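Still waiting on the path

Our building has 515 metres of path to look after, counting the loop behind the bike shed, and I have swept or edged all of it at one time or another. So when people tell me the machines are ready to take over outdoor chores, I think about that path first and the lawn second.

The lawn is close to done. Robot mowers have been good at flat, open grass for years, and the one we trialled for a season kept ours at an even height with very little help. I was sceptical and I was wrong. If the job is to cover an area with a clear edge and cut what sticks up, a machine can do it.

Edges are where it gets harder. The mower left a fringe along the stone curb every time, and someone had to go out with the trimmer. My neighbour Giang Đàm, who did grounds work at Ornside before he retired, worked it out at 2 hours of trimming a fortnight in the growing season. That was most of the labour he had been doing before, because walking behind a mower was never the slow part.
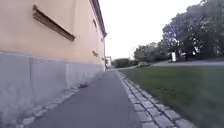 Then there is sweeping. A sweeping robot called the Bulen was brought over from Grerkholm for us to try, and on clean asphalt it was fine. It picked up dry leaves at a walking pace and tipped them where we asked. Along the foot of the wall it did poorly. Leaves and grit settle between stones, and a spinning brush either skims over them or flicks them back onto the path. A person with a stiff broom changes angle without thinking about it. The Bulen had one angle.

It also could not tell what it was looking at. A wad of wet leaves, a dropped glove and a sleeping hedgehog are all small dark lumps to a low sensor. The careful setting made it stop for every one of them and send a message. I had 7 messages in one morning, and went out for each. On the bolder setting it went straight over everything, and I switched that off the same day.

The Nông people, who make a machine with an arm, have a better answer on paper. Theirs can reach down and pick a thing up. I watched it work for an hour in November and it cleared a short stretch of wall by itself, including the gaps. It was slow, and it needed a reset when the light dropped, but I would call that real progress. It was the first time I had seen one do the fiddly part at all.

What I object to is the way the claims are counted. A brochure will say a machine handles most of the area, and that may be true by the square metre. Outdoor work isn't spread evenly over the square metres. Some 300 metres of our path takes almost no effort, and the rest takes nearly all of it. A robot that does the easy stretch saves me a pleasant walk with a broom.

I would still pay for the mower again. I would not pay for the sweeper yet, and I'd want to see the arm get through a whole wet autumn before our building spent money on it. Until then the stiff broom stays by the back door, and the trimmer needs new line.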